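Robot Learning Lab, Unit 6: Learning from Demonstration on a Two-Arm Table
Handout prepared by Nermina Vukčević and Trinh Cù

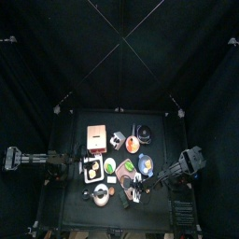 Reading for this unit: the Losbridge report, sections 2 and 4. Section 3 covers the simulator and can be skipped. Bring your notes from Unit 5, as we will use the same notation for states and actions.

6.1 The question

In Unit 5 we trained a policy on demonstrations that all began from the same layout. It did well on that layout and poorly on any other. The Losbridge study asks how much of this gap closes when the layout is changed between demonstrations and the total number of demonstrations stays fixed. The tasks use toy kitchen items: put the toast on the plate, move the egg to the other pan, and so on.

Toy food is a fair test for this. The pieces are light, they come in many shapes, and several of them look alike from above. A cluttered table also forces the policy to choose a path for the gripper as well as a target.

6.2 Data

The study used 700 demonstrations, all recorded by teleoperation. Two datasets of equal size were built from them:

Fixed set. Items returned to their marked starting places after every demonstration.

Shuffled set. Items moved by hand before every demonstration, following a printed card. There were 16 cards, used in random order.

Each set therefore has 350 demonstrations. Operators were Mỹ Hứa and Faraji Kirui, who each recorded half of each set. This matters for the comparison — operators have habits, and a policy will copy them.

Demonstrations in which an item left the table were thrown out and recorded again. The report does not say how many there were, and you should treat that as a weakness.

6.3 Policy

Both sets were used to train the same network, called Idon in the report. It takes the current camera images and joint positions and predicts a short chunk of future actions for both arms. The robot carries out the first part of the chunk, then predicts again. Training settings were the same for the two runs. No weights were shared between them.

Recall from Unit 5 that longer chunks give smoother motion but react later to a slipped grasp. Idon uses one chunk length throughout, so the study tells us nothing about that tradeoff.

6.4 Result

Each policy was given the same 321 test trials on layouts that were on none of the cards. The fixed-set policy completed 172 of them. The shuffled-set policy completed more on every task, with the largest difference on tasks where the target was partly blocked by a taller item. See Table 4 in the report for the breakdown.

On the original fixed layout the order is reversed, by a small margin. The authors put this down to the fixed-set policy having seen that layout far more often.

6.5 Points to be careful about

A trial was counted as complete if the item ended in the right place, even if other items were pushed along the way. Under a stricter rule both totals would drop, and we can't tell from the report which would drop more.

The test layouts used the same items as training. Nothing here shows that either policy can handle an object it has never seen.

6.6 Exercises

1. Compute the completion rate of the fixed-set policy and a 95 percent interval for it. State what you assume about the trials.

2. Kiều Đoàn suggested in class that the 16 cards could be replaced by fully random placement. Write one paragraph for and one against.

3. Propose a scoring rule that takes pushed items into account. It must be possible for two people to apply it to the same recording and agree.

Hand in exercises 1 and 3 on paper. Exercise 2 is for discussion.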